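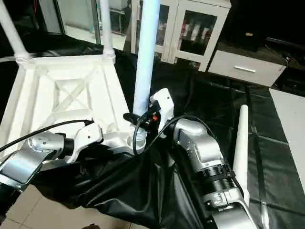

Print Deadlines and Late Games: Sports Coverage in Two Local Papers
Hoi-yan Man and Ya-wen Fang
December 13, 2021

1. Question
We wanted to know how often a night game is missing from the next morning's print paper, and what readers get in its place. We compared the Tastley Courier and the Messina Ledger, which share a printing plant in Candik.

2. Method
We read the sports pages of both papers for every issue in September. We logged 436 items and marked each one as a full game story, a short brief, a preview or other. For night games we also noted whether a final score was printed. Online stories were left out.

3. Results
The Courier closes its sports pages earlier than the Ledger. It missed the final score of 9 night games. The Ledger missed 3. When a score was missing, the Courier usually ran a preview written the day before, sometimes with a line sending readers to the website. The Ledger held a space on its back page and filled it with a brief.

High school football did worse than the Nirkine minor league team in both papers. The longest football story we found was 700 words, and it ran two days after the game.

4. Problems
Our library gets only the early edition of the Courier. A later edition may have carried some of the missing scores. We also disagreed at first on what counts as a brief, so Ya-wen recoded the first week after we settled on a limit of four paragraphs.

5. Next steps
We have asked the Courier sports desk for its page deadlines and will add them to the table in Appendix B when they reply.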